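Print this item | E-mail to a friend

Good handling habits for the box-folding cell

Many of you have asked when the written rules for the folding station at Dunmont would finally come around, and I'm happy to say they're ready, after a February full of drafts and a good deal of coffee. Pao-chu Tsao did most of the writing, and Odair Coutinho went through every line with the evening crew, which made the whole thing shorter and a great deal easier to read (thank you both!).

The part I'd most like you to take to heart is the one on seams. Our printed fingers are kind to corrugated board as long as they press on flat panel, with one finger on each side of the seam and a clear gap between the two. Please teach the grip that way every time, even when a different spot looks quicker. And do look at the top of the seam before you save a position – a cut edge that has started to curl gets written up on the Karam sheet, however small it seems.

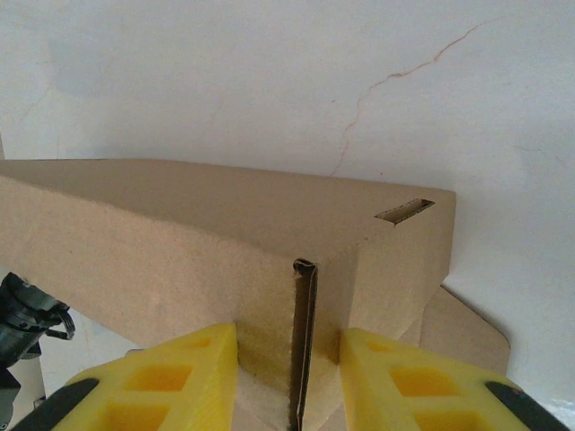 Before you start a run

Check the fingers for splits around the square openings, and swap them as a pair. Keep both hands out of the cell until the arm is parked and the light is green. New operators work their first 4 shifts with a partner, and that goes for people moving over from Rumel as well, experienced as they are.

We have logged over 1,338 folds under the draft rules, so there's plenty to talk over, and Odair would love to hear where the wording still trips you up. Notes can go in the folder by the Nisten bench or straight to him at shift change.

Contact the newsletter desk | Copyright Dunmont | Back to top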